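To: wollance-stores
Subject: Re: [stores] teal basket, odd blocks, drawcord things

Hi all, quick one before I have to lock up. Answering the message about the baskets (quoted at the bottom, scroll down if you missed it). Basket first, then the black drawcord one.

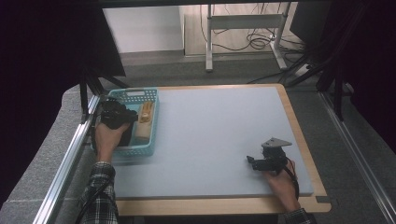
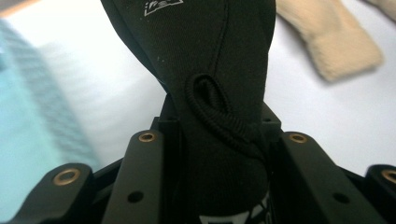 Maureen Askill
Stores and loans, Wollance Lending Room

Right. The basket is the teal one with the little rectangular holes all over the sides. Slotted handle in the rim. It lives on the Clilero shelf, NOT on the low one by the sink, which is where it keeps ending up. The Clilero shelf is 400 mm deep and the baskets go in end on, handle facing out so you can hook it with a finger. If it doesn't slide in you've got it sideways.

Blocks. The tan one with the ridged carved top and the smaller pale one are staying in the same basket. I know the old sheet has them under different headings. Ignore the old sheet. They are both 762 now, and 762 is wood, any wood, carved or plain. The fabric stuff is 180. If you borrow from 762 please write the number AND "carved" or "plain", otherwise whoever checks it in is guessing.

Don't wash the blocks. Dry brush only, ridges especially, an old toothbrush does it. Somebody asked about oiling them, please don't, it comes off on everything else in the basket.

Now the black thing. Matt fabric, soft, white printing on it, elastic cord that comes out of a slot in a loop. It goes in 180 with the other fabric bits. Three things people get wrong with anything on a drawcord:

- leave the cord slack when you put it away, pulled tight all winter the elastic gives up
- don't hang it up by the loop
- lint. Black fabric picks up every white speck going, so a going over with the sticky roller before it goes back. Roller is in the Kröger drawer. Refills too, I think, will check

No hot iron on the printed bits either. I'd have thought that was obvious but there was the business with the aprons.

On the foam board question: yes keep using one under whatever you are sorting. The pale blue-grey one is fine. It stops the blocks getting dinged and small bits don't roll off. Wipe it, don't soak it, stand it on its edge to dry. The wooden tray stays flat, please do not stack baskets on it.

New labels. I've ordered 700 from Mirutlow, they come on a roll and should see us into April and a good way past. Please don't start on them untill the numbers are agreed, I am not peeling the lot off again. Pencil on masking tape will do for now.

Still need an answer from somebody on:

Whether the carved blocks want their own lid. I say no, they'd rattle about just the same.
Who has the spare roller.
Whether 180 can move up a shelf. It's dark down there and most of what's in it is black!

Reply to the list please and not just to me, I lose things.

M.

On Feb 19, 2026, a list member wrote:
> Had a go at the fabric box and the baskets this
> morning and got stuck. Is there a rule for the teal
> basket? It had wooden blocks in it but the sheet says
> carved and plain are seperate. Also what number is
> the black thing with the cord, and does it get folded
> or what. I left it on the side.
> Can we have proper labels, the tape ones fall off.
> And is it ok to carry on using the foam board or is
> that meant for something else?

PS folded once, loosely. Forgot to say. Not rolled.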